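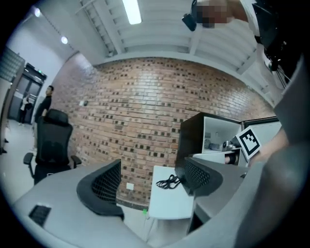
Can I change the name on a Sorus booking if my passport shows a different surname?

Open the booking, choose Traveler details, and submit a name correction before check-in opens. A correction to match a passport is free. Changing the booking to another person is a new ticket, and the old one follows the fare rules.

Ticket 1250
Subject: Name correction rejected, Cairns to Sosunia
Opened by: Haziq Entili
Handled by: Nadhirah Saragih
Status: Closed

Haziq Entili
My husband and I are booked from Cairns to Sosunia in August. We booked before the wedding and he has since taken my surname. His new passport came last week. I put in the name correction and it came back with "Request cannot be completed. Contact agent." I tried again from my phone and got the same message. The guesthouse, Plundeck, was booked in the same order and already shows the new name.

Nadhirah Saragih
Thanks for writing. Please tell me:
Did you change the first name field as well as the surname?
Is there an extra bag or a paid seat on his ticket?
Please don't cancel anything while this is open.

Haziq Entili
Surname only. We paid for a bag each and two seats together.

Nadhirah Saragih
The paid seat is what blocks it. The online form can't reissue a ticket with a seat attached. I have taken the seats off both tickets, sent the correction by hand, and asked for the same seats back. I need a copy of the marriage certificate. Upload it under Documents. A photo is fine if all the text can be read.

Haziq Entili
Uploaded. It was refused the first time for file size, so I saved it smaller and it went through. Will Plundeck be a problem? It is one room with one double bed and both names are on it. Last year a different place gave us twins at the desk.

Nadhirah Saragih
Certificate received. I called Plundeck. They have one double bed confirmed and a note on the room so it isn't swapped at check-in. Their desk closes at 9 p.m., so call ahead if your flight is late.

Update
Ticket reissued with new surname. Bags carried over. Seats came back in row 30, same row as before. New confirmation sent to both email addresses.

Haziq Entili
Got it. His name matches the passport now. The old confirmation still shows in the app under mine.

Nadhirah Saragih
Sign out and back in and the old one will clear. Use the new confirmation at the airport. Closing this ticket. Reply here to reopen it.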